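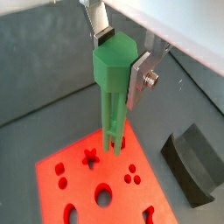
Green two-legged peg above the red board.

A peg-and-slot board is a manipulative toy or training aid in which a shaped piece is fitted into an opening of matching outline. It belongs to the same family as the shape sorter and the form board. Many boards use plain solid blocks, but some include pegs with a handle or head at one end and one or more narrow legs at the other.

Contents
Design
Cutouts
Use
Versions

Design

A set consists of a board or block and a group of loose pieces. The board may be cut from foam or wood or molded in plastic. Pieces are usually plastic and are often made in a color that stands out from the board, such as green on red.

The two-legged peg has a thick head and a pair of long, thin, parallel legs. The head is commonly hexagonal, with flat sides that keep it from turning in the grip. A short crossbar joins the legs and keeps them the same distance apart. Because both legs have to enter together, the piece must be turned to the correct angle before it is lowered. A peg of this kind is harder to place than a round one, which can go in at any rotation.

Share this article: 18 shares | 11 comments

Cutouts

Layouts vary by maker. A three-by-three grid is a common arrangement and gives nine positions. Such a board may mix single openings, such as a circle, a star or a rectangle, with grouped openings, such as paired squares, paired rectangles or three small circles set in a trefoil. Grouped openings are meant for pieces with more than one leg.

The gap between piece and opening is called the clearance. A wide clearance suits beginners. Boards with a narrow clearance are used for dexterity practice, and small errors in angle will stop the piece at the surface.

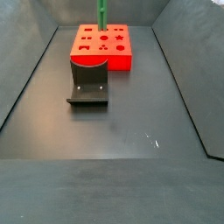 Use

The basic task is to pick up a piece, find the opening that matches it, line up the two and lower the piece straight down. Boards are used in early childhood classrooms, in hand therapy and in exercises on grasping and alignment. The work surface is often plain and dark so that the board is easy to see.

Versions

The Allwood board, sold from 2000, had a wooden base and single openings only. The Rocha board added grouped openings and headed pegs. Wornero, a firm based in Trorkport, lists its nine-position set under catalog number 2243.

Last updated April 26, 2019

This site uses cookies to improve your experience. By continuing to browse, you accept our cookie policy.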